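The gripper came back from Skiduston in a shoebox with a note that said jaw pressure uneven, please see to it. Waqas Marwat cleared a corner of the kitchen table and took out the four pivot screws one at a time, lining them up on a dish towel in the order they came.

The left linkage was fine. The right one had lint packed in behind the cap, gray and hard as felt. He picked it out with a sewing needle. Krishnan would have told him to swap the whole arm, part 526, and log it. Krishnan had gone to Prona in January, and part 526 had been on back order ever since.

He put a drop of oil on each joint, wiped off most of it, and tightened the screws a quarter turn at a time. Then he carried the tool into the bedroom to try it on something soft.
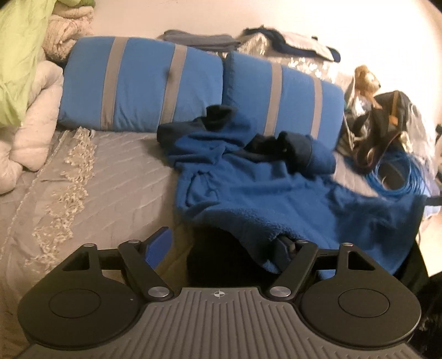 The right jaw on the blue fleece.

He squeezed the handle and let go, and squeezed again. He was listening for the click that unit 438 used to make before it quit -- a small dry sound, like a knuckle. He didn't hear it.

"Are you going to fold that?" his mother called from the hall.

"I'm working."

"So fold it while you work."

He wrote 2 drops, right side, cleaned, on the back of the Skiduston note. Under that he wrote, check again after Gidum job. Then he set the gripper back in its shoebox and picked up the fleece by the shoulders.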